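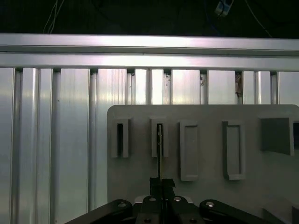
Zindell holder plate against aluminum profile, with a thin black rod entering the second narrow slot.

Bench and Teardown FAQ
Brirov Desktop Recovery, Nisel site
Maintained by Retno Ngau. Last revised 31 January 2018.

This page covers the slotted benches, the holder plates and the order of work for desktop towers. Laptops, monitors and all-in-one units have their own page. Questions about intake paperwork go to the front desk.

GENERAL

What counts as a desktop tower for the purposes of this page?
Any computer with a separate case, an internal power supply and a removable side panel. Small form factor units are included if the panel comes off without cutting or drilling. Units with an external power brick are handled under the laptop procedure.

What is the difference between a full and a partial teardown?
A partial teardown removes drives, memory and expansion cards and leaves the motherboard, processor and power supply in the case. A full teardown leaves a bare chassis. The work order states which one applies. If the box is blank, do a partial teardown and mark the order "partial, unspecified."

How many units is the current procedure based on?
The timing and damage figures come from 1,308 towers processed between the first version of this page and the last review. Of those, 129 had at least one part marked as damaged during removal. Most of the damage was to connector latches and to the retaining clip at the end of the graphics slot.

BENCHES

Why are the benches made of slotted profile?
Fixtures have to be moved when the mix of cases changes. On slotted aluminum, a stop or a holder plate can be loosened, slid and tightened again without drilling. Loose screws that fall into a groove stay there until somebody picks them out, which is the main drawback.

How should the slots be cleaned?
Vacuum along the groove with the narrow nozzle, then pull a dry nylon brush through in one direction. Do not blow the slots out with compressed air. Debris ends up in open cases on the next bench. Packed dirt can be loosened with a plastic spudger. Metal picks scratch the lips of the groove, and slot nuts catch on the scratches afterward.

Small specks come back within a shift. They do no harm on the bench itself and can wait for the end-of-shift cleaning. Anything metallic should be removed when it is noticed.

Can I put a bare motherboard directly on the bench?
No. Aluminum conducts, and the solder side of a board has exposed pins. Put the board on an antistatic mat or in an antistatic bag with the bag flat and closed. The outside of some shielding bags is conductive, so a board must never be powered while resting on one.

Is the bench grounded?
Each bench has a ground point at the rear left corner. The bench surface must not be used as a substitute for it. The profile is anodized, and the anodized layer insulates. Clip the wrist strap to the ground point.

Which slot nuts fit?
Only the Saragih nuts in the top drawer of the fixture cabinet. The older nuts have a similar outline but sit too deep, and the bolt bottoms out before the fixture is clamped. If a plate rocks after tightening, check the nut first.

HOLDER PLATES

What is a holder plate for?
It gives narrow and small parts a fixed position. Upright slots keep slim parts from rolling or sliding under the case. Shallow pockets take parts that lie flat. Deep pockets take parts that would tip over in a shallow one.

Does it matter which slot I use?
Yes, within one work order. Reda El-Sayed assigns positions on the setup sheet and the sheet is taped inside the fixture cabinet door. A position keeps the same meaning until the order is closed. If a part does not fit its assigned position, leave the position empty and put the part in a labeled tray.

How do I insert a thin part without scraping the rim?
Hold it near the top, bring it over the opening and let it down vertically. Leave 5 mm of clearance above the rim before lining it up. When a part touches the rim, lift it and start again. Pushing at an angle shaves material off the rim and the shavings collect at the bottom of the slot.

When does a plate need replacing?
Replace it when any of these applies:
- a rim is chipped or has a crack that can be felt with a fingernail
- a part leans visibly in a slot where it used to stand straight
- the mounting holes have stretched and the plate shifts when clamped
- the plate has been through 1,000 work cycles on the log card

The cycle limit is our own and is on the cautious side. Zindell does not state one for this plate.

Can the plates be washed?
Lukewarm water with a little dish soap. Rinse, shake out the deep slots and let the plate stand on edge overnight. Solvents and alcohol wipes leave the surface dull and sticky. A plate that has been wiped with alcohol by mistake can stay in use if it is dry and shows no cracks.

OPENING THE CASE

Which way up should the tower be?
On its side, with the removable panel facing up. An upright tower can tip when a tight connector lets go, and gravity works against you when a heavy card is unscrewed. Before laying the case down, check that nothing is loose inside by tilting it slowly and listening.

Do I unplug anything first?
Disconnect the power cord at intake, before the case reaches the bench. Press the front power button for several seconds with the cord out to drain what is left in the supply. Standby power stays on the board of a plugged-in machine even when it is off.

What is the order of removal?
1. Side panel.
2. Data and power cables to the drives.
3. Drives, with their trays or clips.
4. Expansion cards, largest first.
5. Memory.
6. Remaining board connectors.
7. Cooler and processor, full teardown only.
8. Power supply, full teardown only.
9. Motherboard, full teardown only.

Take a reference photo before step 2 if the unit is to be rebuilt. Cable routing is hard to reconstruct from memory, in particular behind a drive cage.

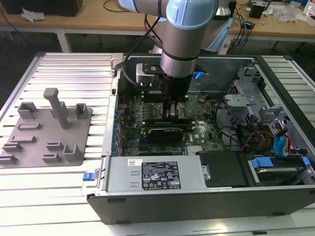 Do expansion cards come out before the processor cooler?
Yes, in most cases. A long graphics card covers connectors and shortens the reach to the board around it. With the card gone there is room to release the cooler evenly, and less chance of a screwdriver slipping onto components near the socket. The exception is a cooler that overhangs the first slot. Remove that cooler first and note it on the order.

How do I release an expansion card?
Open the bracket clip or remove the bracket screw. Disconnect any auxiliary power plug by pressing its latch, never by pulling the wires. Press the retaining clip at the inner end of the slot and hold it down. Lift the card by its edge and its bracket, straight up from the board. A card that comes up at one end only is still latched.

What do colored clips and tabs mean?
Many business desktops use one color for the points meant to be released by hand. Look for such points before reaching for a screwdriver. The color is a guide only. It does not say which direction the tab moves, and a tab that resists should be inspected with a lamp before more force is applied.

Do drives leave their trays?
For storage, no. Leave the drive in its tray and keep the clips with it. Trays differ between models that look alike, and a drive returned in the wrong one may not line up with the cage. For destruction orders the tray is removed and goes back to the case it came from.

May I open the power supply?
No. The capacitors inside can hold a dangerous charge after the cord has been removed. Power supplies are tested as closed units or recycled as closed units. Leave the regulatory label and any barcode sticker in place. A supply without a readable label cannot be resold and goes straight to recycling.

Why was my cooler stuck to the processor?
Old thermal compound hardens. Twist the cooler gently in both directions before lifting. With some socket types the processor can come out attached to the cooler even with the lever closed. If that happens, set the cooler down with the processor facing up and count it as a suspected pin fault until it has been inspected under the magnifier.

AFTER THE TEARDOWN

How are screws kept?
By location, in the divided trays. Drive screws and case screws have different threads and will strip each other's holes. A screw of unknown origin goes into the mixed jar and is not used in a rebuild.

Can a chassis be closed with parts missing?
Yes, if the work order says so. Fit blank covers over open expansion positions, tie the free cable ends away from the fan and write the missing parts on the tag. Refit the side panel last.

When is this page reviewed?
The next review is in April. Send corrections to Retno Ngau with the section heading and the work order number where the problem came up.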